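Does Birorine do anything that ordinary car wax doesn't?

Posted by Ákos Medve, 29 October 2020
In: Cleaning and Surfaces

I have a set of painted kitchen cupboards, a deep green, sprayed at a shop in Mostdale before we moved in. They were shiny when we got the house. Now the doors near the stove have gone dull and a bit chalky, and the ones by the window are worse.

The hardware store (Paker, on the main road) has put up a big display for a product called Birorine. The label says it "feeds the finish" and "rebuilds gloss from within." A bottle is $30 for 100 ml. I asked the man at the counter what was in it and he read me the label again, only slower.

I don't see how you feed paint. Paint isn't hungry. But I've also been wrong about this kind of thing before, and my wife has seen the display and is now in favor. So before I spend the money: has anyone used it on painted doors, more than a week ago, and can you say what it looked like afterward? And is there any reason to think it's different from the wax I already have in the garage?

I've already washed the doors with dish soap and warm water. It helped the stove side a little. It did nothing for the window side.

tinroof_dale

I bought it. I used it on a painted hall table and on the inside of my front door, so not kitchen doors, but close enough.

Straight after wiping it on, it looked wonderful. Wet-looking, deep color, the whole pitch. My problem is that so does water. So does cooking oil, for that matter, and I wouldn't recommend either one as a finish. By the following weekend the table looked the way it had before, except that it now picked up dust. The door held on a bit longer, but it's in the shade and nobody touches that side of it.

The instructions tell you to put on two coats and then "repeat as needed." Read that last part again and think about the price of the bottle.

What I can't tell you is whether it would have done better on a finish that was in good shape to begin with. My guess is yes, and my guess is also that a finish in good shape doesn't need it. All the glowing reviews I found were written the same day the person used it. I looked for one from a month later and gave up.

Before you buy anything, do a test. Pick a spot on the worst door, low down, and wipe it with a white cloth, a bit damp. If green comes off on the cloth, the top of the paint is breaking down and you're past the point where a bottle of anything will save it for long. If the cloth stays clean, you may only have a film of grease or old polish sitting on top, and you need a better cleaner, so keep your $30.

It also helps to be clear with yourself about what you're comparing against. People remember their cupboards as shinier than they were. When I say glossy I mean the big yellow cabinet with the push buttons on it where I work, and most kitchen paint was never near that on its best day. If yours were satin when they were sprayed, no product is going to make them gloss, and you'd be chasing something you never had. Ask the shop what they used, if they still have the paperwork.

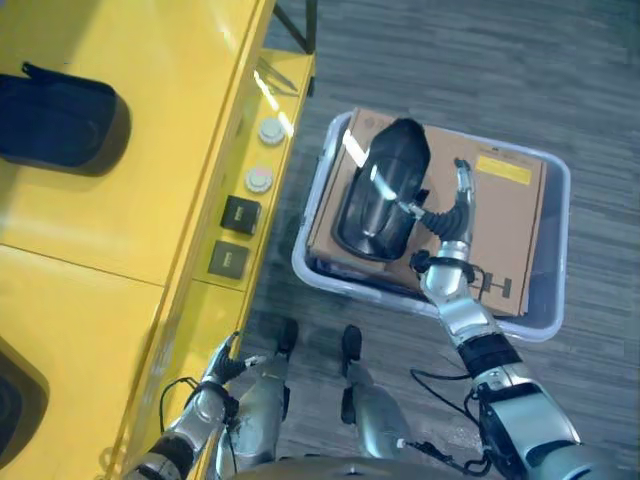 Ashraful Sarkar: The cloth test is fine, but it can fool you. Some of the color that comes off might be leftover cleaner mixed with a little loose pigment, and if Ákos washed with dish soap and didn't rinse well, he'll see a faint smear and think the paint is finished. Rinse with plain water first, let it dry overnight, then do the test.

I'd also go easier on wax in general than tinroof_dale does. It won't repair anything, true. What it can do is fill the tiny roughness on a dull surface so the light bounces back more evenly, and on a door you only touch at the knob that can last a good while. I have no faith in the words "from within" on any bottle, but "doesn't feed the paint" and "does nothing" are two different claims.

For the stove side I'd clean again with something meant for grease, mixed weaker than the label says, and look at it in daylight before deciding. For the window side I'd suspect the sun, and I don't know a wax that fixes sun damage. You can hide it for a time. The same goes for whatever is in Birorine, unless somebody can show me a door where half was treated and half wasn't, photographed in June and again after the winter. I've asked for that on this site before and got links to the label.

One caution. If you think you might repaint, don't wax first. New paint sits badly on it, and getting every trace off is a miserable job. The same probably applies to Birorine, and since they won't say what's in it, I'd assume the worst.

margit_b

I love Birorine!! Used it on everything, comes up like new. My mother swore by Győri paste, which is basically the same stuff I think, but this one smells nicer. Just buy it, life is short.

Ákos Medve

Thank you all. Rinsed, waited overnight, wiped. Window doors leave green on the cloth, stove doors don't. So it seems I have two different problems and the bottle claims to cure both, which doesn't make me trust it more.

margit_b, when did you use it, and how do those things look now?

I'm going to degrease the stove side this weekend and try the garage wax on the back of one door, half of it only. The window side I'll leave alone until I've talked to the spray shop. They haven't returned my call so far.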